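Textile Conservation Workshop, Notebook 4
Entry: 18 Jun 2024
Subject: Wash fastness of the Cendine lining cottons

The second group of lining cottons from the Cendine order was tested today under the procedure adopted in May. Samples were cut to 100 mm by 50 mm, stitched to undyed cotton along one short side, and numbered in pencil. The bath was held at 40 degrees for 90 minutes with the Nerkier neutral detergent. Deionized water was used throughout.

Samples from the blue and gray rolls left no mark on the undyed cotton. The rust-colored roll bled along the stitched edge in both baths, and the second rinse was still tinted when drained. It is not to be used next to any historic textile until it has been washed again and retested. Stanisława Kaczorowski has asked that the remaining length be kept on the lower shelf with a red tag.
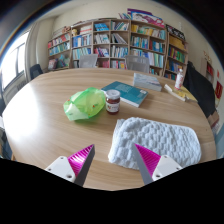
2 min read

The balance was checked against the 50 g weight before the detergent was measured, and no adjustment was needed. The supplier's sheet from Louro gives the detergent dose for 1,000 ml of water. Our earlier entries give it per bath, and the two figures should not be compared without converting. Colleagues copying from Notebook 3 are asked to write the bath volume beside each dose.

Drying was done flat on blotter, face up, away from the window. One gray sample curled at the cut end and was pressed under glass. Its final length has not been recorded.

Outstanding: repeat the rust-colored roll with a longer first rinse; request a new batch number from Cludora for the undyed cotton, as the label on the present bolt is torn; enter the blue and gray results in the materials register.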